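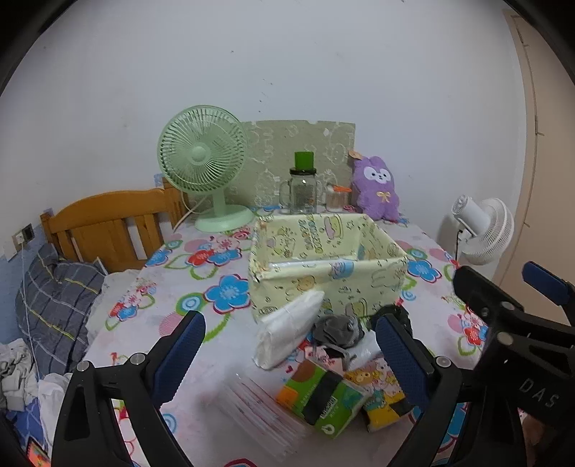 4 min read

Sorting Out the Snack Cupboard Before It Sorts You Out

By Arnulfo Arboleda

Every June, when school lets out and the house fills up with hungry people at all hours, I drag everything out of our snack cupboard and start over. I used to put it off for weeks. Then one year I found a box of crackers older than the puppy, and I decided that an hour of my time once in a while wasn't so much to ask!

Start by picking a big flat surface. A bed works beautifully, and so does the dining table with a cloth over it, and you get the crumbs in one easy shake when you're through. Bring everything out, even the half bags with a clothespin on them, and even the fancy cookies you were hiding from the rest of the family (I know you have them, I have them too).

Now go through the dates. Anything sealed and in date goes on one side. Anything open gets a sniff and a taste, and if it has gone soft, crackers and plain chips will often come back after a few minutes in a low oven. Spread them out on a tray, leave the door alone, and let them cool all the way before you judge them. Cookies with cream in the middle don't take kindly to this, so just eat those up.

Next comes the part my mother taught me when we lived over on Henao Street, in a kitchen so narrow you had to back out of it. She took small packets out of their big cartons right away. A carton with two packets left in it takes up as much shelf as a full one, and everybody thinks there's plenty until there isn't. Cut off the panel with the date and any allergy notes, and tuck it in with the packets. If you have guests with allergies, keep that panel where you can find it in a hurry.
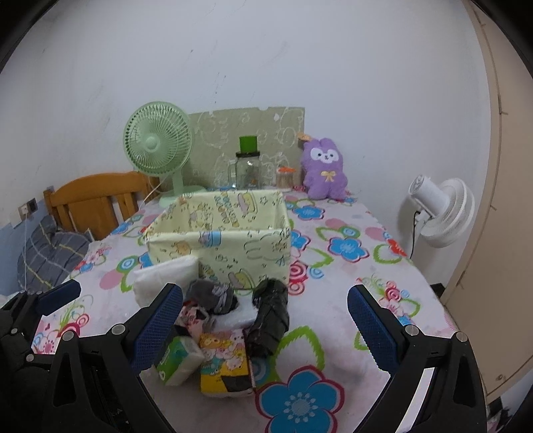 Should I wash a fabric bin before using it for snacks?

Wipe it out with a damp cloth and a drop of dish soap, then let it air dry overnight with the opening facing up. Many of these have cardboard in the sides or the bottom, and a trip through the washing machine will leave you with a sad, floppy bag. Check the label if there is one, and keep only wrapped things inside.

When it comes time to fill your bins, stand the packets on edge like file folders, oldest at the front. It looks a little fussy, I admit, but you can flip through them with one finger, and the children get the hang of it in no time. Heavy things such as nuts and dried fruit go at the bottom of the cupboard, light bags up top. My own cupboard shelf is 12 inches deep, so I measure every bin before I bring it home. Please do the same, and measure the door opening while you're at it! I once carried a lovely big basket all the way back from Midside and it would not go past the hinge.

For anything already opened, I like a glass jar with a good tight lid. Keep chocolate away from the stove wall, and keep mint gum in a jar all by itself or your raisins will taste of it until Christmas.

Last of all, tape a scrap of paper inside the door and let people write down whatever they finish. Ours is mostly my grandson asking for marshmallows, but now and then somebody mentions the pretzels.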